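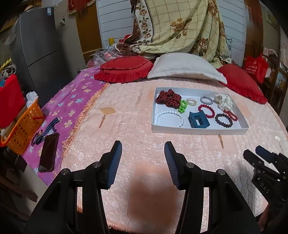
Undine: registos de lavagem de têxteis domésticos
Ficha de dados, versão 2

O que contém
Notas de lavagem de colchas, mantas e lençóis, recolhidas em casas particulares de Nillisham. São 200 registos, um por peça, em CSV com separador de ponto e vírgula. Cada linha indica a fibra declarada na etiqueta, a temperatura escolhida, a centrifugação e o encolhimento medido depois da secagem.

De onde vem
A primeira recolha foi feita por Mirela Andrade, em agosto. A revisão é de Zhenhua Wei, que retirou cerca de 100 linhas duplicadas e deixou os critérios em notas_revisao.txt. Convém ler esse ficheiro antes de usar os dados. Não concordo com todos os critérios, sobretudo com o que trata como duplicado duas lavagens da mesma colcha com detergentes diferentes.

Campos pouco fiáveis
fibra: copiada da etiqueta. Quem já comprou «algodão puro» numa feira sabe quanto isso vale.
temperatura: é a do botão da máquina. A temperatura da água não foi medida.
encolhimento: medido com fita métrica, arredondado ao centímetro. Diferenças de 2 cm numa colcha acolchoada podem vir só da maneira de a esticar.
satisfacao: escala de 1 a 7, preenchida pelos donos. Eu ignorava a coluna inteira.

O que não se deve concluir
A versão anterior desta ficha dizia que lavar a frio «preserva a cor». Não há nenhuma coluna de cor. A frase foi retirada, mas continua citada na página da Jirnine, a quem já escrevemos. Também não há peças sem lavar para comparação, e franjas e borlas nunca foram avaliadas à parte.

Utilização
Abrir undine_v2.csv em UTF-8. As células vazias significam «não perguntado»; o zero é mesmo zero, exceto nas linhas com origem Türkmen, onde os dois casos se misturaram na importação e ainda não foram separados.

Licença
Uso livre com indicação da origem. Correções por correio para a Mirela, de preferência com o número da linha.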